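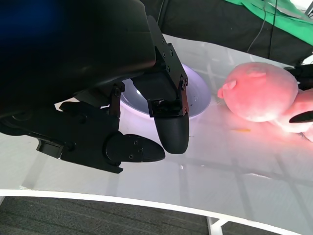

Black gripper, white tabletop.

Thread on the sound mix of Wetico, the six-part drama about the country duo. I finished the last episode Tuesday and took notes on how the songs were handled. Mild spoilers for part four.

1/ The singing is live on set for most of the club numbers. You can hear it in the consonants. Breath noise changes when the actor turns off axis, and the room tail matches the dialogue before and after the song.

2/ The studio scenes are a different method. Those vocals were recorded ahead of the shoot and mimed. Lip sync is good to within a frame or two, except in the second verse of the duet in part two, where the "s" in "someday" lands early.

3/ Hidayah Ismail is credited as music editor and Teodor Kalinowski as re-recording mixer. Kalinowski also mixed Flulow, which had the same habit of dropping the bass guitar 3 dB or so under dialogue and never bringing it back.

4/ Part four has the big theater concert. The on-screen poster gives 532 seats. The crowd reverb sounds like a hall several times that size – long pre-delay, very little early reflection off the side walls.

5/ Pedal steel is panned hard left in every stage scene, including the two where the player is standing on the right. Juniper Thibodeaux raised this in her review and I agree with her. It's a music-mix decision that was never checked against picture.

6/ Tempo. The first single is played at 188 in part one if you count the double-time feel, and noticeably slower in the part six reprise. The key drops a whole step too. Both fit the age of the characters by then.

7/ The stereo fold-down on my TV buries the harmony vocal. The 5.1 track is fine. If you're listening on built-in speakers, turn off any "dialogue boost" setting before the songs start. It pumps badly on the snare.

8/ Soundtrack album: 20 tracks, mastered louder than the show and missing the kitchen version of the title song. That was the best vocal in the series. Only one guitar, no click, and the refrigerator is audible under the last chorus.

9/ Correction to 3/: Berkay Güneş mixed the first two parts of Wetico. Kalinowski took over at part three. The bass guitar complaint applies to both.

10/ Replies asking about the vinyl: I haven't heard it. Pressing is due in September.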